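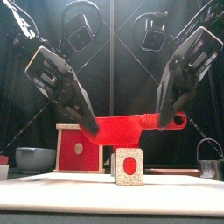 Red toy knife, item group "play kitchen," Drotow tabletop set.

Drotow Tabletop Objects, card revised Friday, June 21, 2019
Maintainer: Sharada Menon

Contents
The set lists 672 household and play objects, with 1,768 photographs. Each object has one entry in objects.csv: name, group, main color, surface finish, longest side in millimeters.

Toy knife
Plastic, bright red, matte. The blade is broad with a rounded front end and a curved lower edge. Molded ridges mark the start of the handle. The handle has a round hole at its tip. Length is measured tip to tip, hole included.

Conventions
Toy cutlery is filed under "play kitchen," never under "cutlery." Boxes and tiles have their own groups. Color names come from the Erkwood list, version 2.

Known issues
Finish is blank for part of the Powell subset. Corrections are due in July.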